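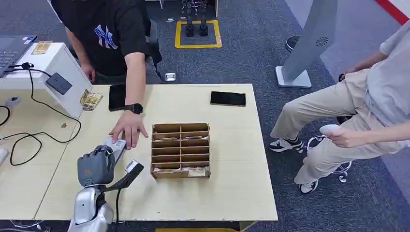

*Le casier en bois, avec ses papiers et ses billets.*

J'étais venue pour parler de chèvres et j'ai passé la première demi-heure à porter des seaux. C'est un peu la règle à Ganard, paraît-il : on ne s'assoit pas avant que l'eau soit faite. La ferme est petite, dix chèvres, un pré en pente, un bout de verger et une grange dont le toit attend des jours meilleurs. Celle qui m'accueille préfère qu'on ne mette pas son nom (« au village tout le monde saura, ça suffit bien »), alors je l'appellerai simplement l'éleveuse, même si le mot la fait rire.

« Éleveuse, c'est pour les gens qui ont un tracteur qui démarre ! Moi j'ai des chèvres et j'ai mal au dos. »

Elle est arrivée ici un mois de décembre, après des années de bureau en ville. Pas de famille paysanne, pas de grand-père berger à raconter aux journalistes, et je dois dire que ça m'a plu. Elle avait vu l'annonce pour la maison, elle avait trouvé le pré joli, et les chèvres sont venues avec le pré. Les trois premières, en tout cas. L'ancien propriétaire les lui a laissées « comme on laisse une vieille armoire ».

« Je ne savais pas traire. J'ai appris sur la plus gentille, qui a eu une patience de sainte, et puis un matin elle m'a mis le pied dans le seau. Je l'avais mérité, j'avais les mains gelées. »

Je lui demande combien de lait elle tire, et là elle va chercher son cahier (elle note tout, au crayon, avec des ratures partout). L'an dernier, 237 fromages en avril, son meilleur mois. Presque rien en hiver, forcément, les bêtes sont taries. Elle vend sur place, un peu au marché, et elle échange pas mal : du fromage contre du foin, du fromage contre un coup de débroussailleuse, une fois du fromage contre une porte.

On finit par s'asseoir, devant un café très fort, et je lui parle d'argent. Je n'étais pas trop à l'aise, elle si.

« Une clôture, vous savez ce que ça coûte ? J'ai payé 800 euros pour refaire le côté de la route, et encore, j'ai planté les piquets moi-même. La semaine d'après elles étaient chez le voisin, dans les haricots. Elles étaient passées par l'autre côté, celui qui tenait très bien. »

Les haricots ont été remboursés en fromage, eux aussi.

Il faut que je vous parle d'Umo. Umo, c'est le bouc, grand, roux, et d'une odeur dont mon pull se souvient encore ! Il a un caractère plutôt doux, sauf avec les brouettes. L'éleveuse n'a pas d'explication. Elle a essayé une brouette verte, une rouge, une avec la roue regonflée, et il charge pareil. Maintenant elle transporte le fumier à la bâche, en tirant.

« C'est plus long, mais j'ai gardé mes genoux. »

Et les maladies ? Elle devient plus sérieuse. Il y a eu une mauvaise année, avec des vers, quand elle laissait tout le troupeau sur la même herbe du printemps à l'automne. Elle a perdu deux jeunes. Depuis, elle a coupé le pré en parcelles, elle fait tourner, et elle envoie des crottes au laboratoire avant de traiter quoi que ce soit. Elle m'a montré la parcelle du haut, celle qui s'appelle Endness sur sa carte dessinée à la main. Le nom vient d'un couple d'Écossais qui campait là un été et qui avait planté une pancarte. La pancarte est tombée, le nom est resté, et c'est là que l'herbe repousse le mieux, allez savoir.

« Je n'ai pas envie qu'on croie que je suis douée. J'ai fait les erreurs, je les ai écrites, et j'essaie de relire le cahier avant de refaire les mêmes. »

Côté verger, c'est moins glorieux. Les pommiers ont été écorcés deux fois, malgré les grillages, et elle a renoncé aux cerises au profit des étourneaux. Les courges, en revanche, poussent sur le vieux tas de fumier sans rien demander, elle en a trop, elle en donne, j'en ai rapporté une énorme sur le siège passager (avec la ceinture).

Je lui demande si elle prend des vacances. Elle cherche un moment. Quatre jours, il y a deux ans, au bord de la mer, pendant qu'une amie s'occupait de la traite. Elle a téléphoné matin et soir. L'amie a fini par ne plus décrocher et lui a envoyé une photo du troupeau au complet, sans un mot.

Et pour la suite ? Elle voudrait une vraie pièce pour l'affinage, fraîche, avec des étagères qu'on lave facilement, et garder une chevrette de Tiwari, sa meilleure laitière, une petite noire qui nous a suivies toute la matinée en mâchouillant la bride de mon sac. Pas plus de bêtes que maintenant, ça elle y tient.

« Dix, je les connais toutes. Je sais laquelle tousse sans me lever du lit. »

Il était l'heure de rentrer le foin avant l'orage, alors on a laissé les tasses sur la table et j'ai repris un seau.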